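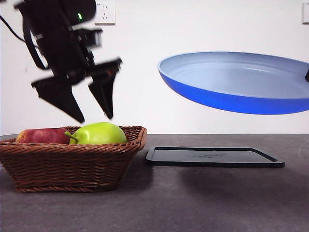
Workshop > Builds > Arm FAQ

Last updated 10/01/2021

I get asked the same things about the arm over and over, so I've put the answers in one place!

Is it a kit?
Sort of. The arm came second-hand with a Plindar controller, and the gripper is my own design, now on version 7. I bolted it together on a shared bench at Usarach and then lugged the whole lot home in March.

What does it do?
It moves fruit (yes, really). Out of the basket, onto a plate, back again. I wanted a job I could leave set up on one table and come back to after tea.

Why two fingers?
Two are easy to drive and easy to mend. I tried a three-fingered version and spent more evenings untangling it than running it.

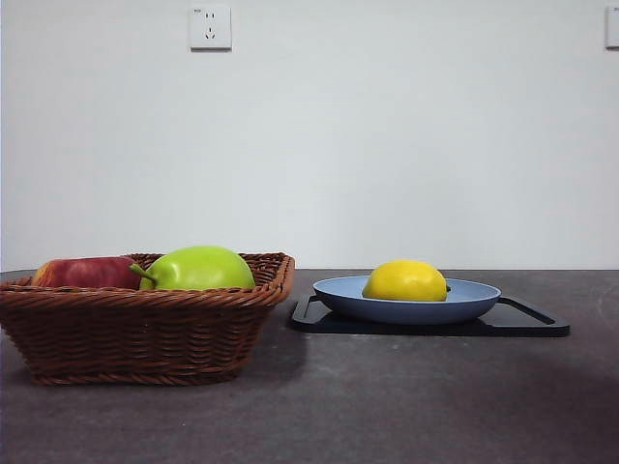

Lemons are my favourite for a first try, by the way. They're narrow enough across the middle that the fingers don't need to open very far. Big apples are harder work – if the arm comes down even slightly off centre they roll into their neighbour and you have to start again.

How many picks has it done?
Nearly 3,000, going by the log. I wipe the counter whenever I change the fingers, so please don't ask me for a proper total.

What did it cost?
The gripper came to 200 pounds in parts, mostly the motor. The arm was a swap and I'm not saying what for.

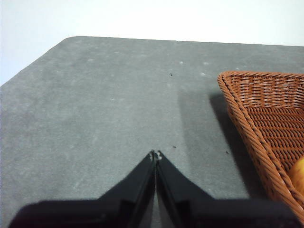 Do I need a camera on the wrist?
You can manage without, but I wouldn't go back. The side view is great for seeing how high you are and useless for telling whether you're lined up front to back. Check that you can see both fingertips with the gripper shut before you tighten anything.

Which software?
Gulyás for the motion and Clurier for the logging. Both are fiddly to install – read the notes first.

Can I have the finger files?
Soon! Version 7 still needs its screw holes moving by 2 mm.

This site uses cookies. By carrying on you agree to our use of them. Accept | Settings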